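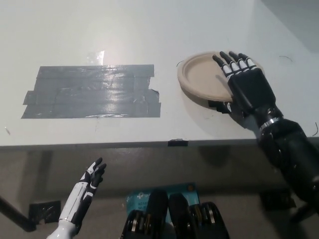
종이 접시 위에 올라간 오른손. 왼손은 테이블 아래쪽에서 대기 중.

2022-03-12

드디어 접시까지 왔습니다! 지난 글에서 장갑 보정하느라 머리를 쥐어뜯던 이야기를 썼는데, 그 뒤로 진도가 꽤 나갔어요. 지금 하고 있는 건 종이 접시 한 장을 손바닥과 손가락으로 누르면서 옆으로 밀어, 회색 테이프를 붙여 둔 자리로 보내는 작업입니다. 글로 쓰면 한 줄인데 원격으로 해 보면 정말 재미있고, 정말 어렵습니다.

방식은 간단해요. 제가 장갑을 끼고 손을 움직이면 로봇 손이 따라 움직이고, 그동안의 관절 값과 영상이 전부 한 에피소드로 저장됩니다. 장갑은 Ovden 것을 쓰고, 기록 프로그램은 Stukard를 조금 고쳐서 씁니다(고친 부분은 대부분 단축키예요. 양손이 묶여 있으니 발판 페달로 녹화를 시작하고 끝낼 수 있어야 하거든요). 처음 며칠은 페달을 밟는 순간 몸이 기울어서 손까지 같이 움찔하는 바람에 시작 부분이 죄다 흔들렸습니다. 의자를 낮추고 나니까 거짓말처럼 사라졌어요.

접시를 밀 때 제일 먼저 배운 건 힘 조절입니다. 사람 손으로 할 때는 그냥 툭 대고 밀잖아요? 그런데 원격으로는 손끝에 느낌이 없으니까 자꾸 더 누르게 됩니다. 너무 누르면 접시가 안 움직이고, 너무 살살 대면 손가락만 미끄러져 나가고요. 그래서 요즘은 네 손가락을 거의 쭉 편 채로 접시에 얹고, 엄지는 접시 바깥으로 내려 둔 자세에서 시작합니다. 손가락을 구부려서 테두리를 긁듯이 당기는 방법도 해 봤는데 접시가 빙글빙글 돌기만 하더라고요. 펴고 얹는 쪽이 훨씬 좋아요!

얼마 전에 Teodoro Aguirre 씨가 제 녹화를 보고 메일을 보내 줬는데, 이 조언이 대박이었습니다. 접시에 손을 얹은 다음 바로 밀지 말고 잠깐 멈추라는 거예요. 제 녹화는 얹기와 밀기가 한 동작처럼 뭉개져 있어서, 배우는 쪽에서는 언제 방향을 바꿔야 하는지 알기 어려울 거라고 했습니다. 듣고 나서 제 영상을 다시 돌려 보니 딱 그랬어요. 손이 다 내려오기도 전에 벌써 옆으로 가고 있더군요. 성격 급한 게 데이터에 고스란히 찍혀 있어서 혼자 한참 웃었습니다.

목표는 400개 에피소드입니다. 하루에 40개씩 하기로 정해 놓았는데, 40개를 채우는 날이면 저녁에 젓가락질할 때도 손목이 로봇처럼 움직여요. 그래도 어제는 11개를 연달아 한 번도 버리지 않고 찍었습니다. 제 최고 기록이에요! 열두 번째에서 페달을 두 번 밟아서 날아갔지만요.

왼손 이야기도 조금 해 둘게요. 이번 작업은 오른손만 쓰지만 왼손 장갑도 끼고 합니다. 처음엔 왼쪽을 아예 꺼 두었는데, 나중에 양손 작업과 섞어서 학습시키려면 왼손 값도 계속 들어오는 편이 낫겠다 싶었어요. 문제는 제 왼손이 심심해한다는 것. 녹화 중에 무심코 코를 긁으면 로봇도 왼손을 번쩍 듭니다. 그런 에피소드는 전부 지웠고, 지금은 손을 세운 채 테이블 아래 높이에 두는 걸 기본 자세로 삼고 있습니다. 팔꿈치를 팔걸이에 붙이면 오래 버틸 만해요.

시작 위치는 매번 조금씩 바꿉니다. 접시를 늘 같은 데 놓으면 그 자리만 외워 버릴 테니까요. 오른쪽으로 멀리, 몸 쪽으로 가까이, 가끔은 제가 봐도 팔이 닿을까 싶은 데까지 놓아 봅니다. 멀리 놓은 접시는 손목이 꺾여서 손바닥 전체를 붙이기 힘들고 손끝으로만 밀게 되는데, 이때 속도를 절반쯤 늦추면 의외로 곧게 가요. 이런 걸 하나씩 알아낼 때가 제일 신납니다.

작은 모델로 미리 학습도 돌려 봤어요. 연습 삼아 모은 분량으로 Danzer 설정을 거의 그대로 가져다 썼는데, 접시를 3번 놓아 줬더니 세 번 다 손이 접시 쪽으로 내려왔습니다! 끝까지 민 건 한 번뿐이었고 나머지 두 번은 얹어 놓고 가만히 있었지만, 내가 보여 준 동작을 저 손이 혼자 하고 있는 걸 보는 기분은 정말 말로 못 하겠어요. 옆방에 있던 동생까지 불러다 보여 줬습니다. 동생은 “그래서 접시는 언제 치워?”라고 하더군요.

4월에는 Trammont에서 열리는 작은 모임에 이 작업을 들고 갑니다. 그때까지 400개를 채우고, 접시 위에 가벼운 물건을 하나 올린 버전도 시작해 보고 싶어요. 장갑 보정 파일과 페달 단축키 설정은 정리되는 대로 올릴게요. 혹시 비슷한 장갑으로 미는 동작을 찍어 보신 분이 있다면 엄지를 어디에 두셨는지 댓글로 꼭 알려 주세요. 저는 아직도 엄지가 테이블에 닿는 게 좋은지 살짝 떠 있는 게 좋은지 결론을 못 냈습니다.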